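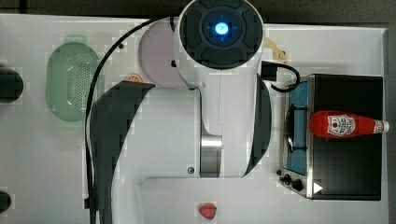 Taltasow W2 Wrist Camera Kit
Overhead camera and cable set for tabletop arms

Part no. 537
Page revised 31 Aug 2019

The W2 kit adds a fixed overhead view to a tabletop arm cell. It contains the camera, a mounting post, a clamp and the cables needed to reach the controller. The kit is sold for bench trials in which the same arm is run with more than one gripper and the views have to match between runs.

Compatibility

Arms: any single tabletop arm with a base that bolts or clamps to a flat surface.
Grippers: Vikevus parallel gripper, Godoy two-finger gripper. Other grippers can be used if the tool and its cable stay below the camera post arm.
Controllers: Osten controller, firmware 2 or later. Older firmware will show the camera but will not save its settings when power is turned off.

What the camera sees

The view is straight down, with the arm base at the lower edge of the picture. In this position the arm itself covers the middle of the table. Objects behind the wrist are partly hidden, and this should be planned for when a layout is chosen. In our kitchen layout the toy stove with the ketchup bottle lying across it stays clear on the right, and the green colander stays clear on the left. The pink round piece and the orange slice are only partly in view with the arm in the same pose. If a task depends on an object close to the wrist, move the object outward or add a second camera at the side.

A white table gives good contrast for most toy food. Pale items are harder to separate from it, and white caps may need a lower exposure setting. Polished metal parts reflect room lights as bright streaks. Turn the light before changing the camera settings.

Comparing two grippers

1. Fit the first gripper and move the arm to its rest pose.
2. Save a reference picture.
3. Run the full task list.
4. Change the gripper. Do not loosen the camera clamp.
5. Return to the rest pose and lay the saved reference over the live view.
6. Reset the objects to the reference and run the list again.

Gripper length changes how much of the table is hidden. Results for objects near the wrist should be listed apart from the rest, or the longer gripper will look worse than it is.

Cable routing

Leave enough slack in the wrist cable for full rotation. A loose loop to one side of the arm is acceptable if it does not cross a pick area. Run the rest of the cable down past the base and fix it at the table edge. Check the loop at both ends of travel before starting a long run.

Specifications

Post height above table: 1000 mm
Mounting: edge clamp or bolt-down plate
Cables included: 2
Focus: manual, with lock screw
Exposure: manual or automatic

Use manual exposure for gripper comparisons. Automatic exposure shifts as the arm crosses the table.

Ordering

The post, clamp and cables can be ordered separately. The camera is not sold without the post. Grippers, arm and controller are not included. Orders placed now ship in September.

Related items: side camera bracket, bolt-down plate, spare lock screws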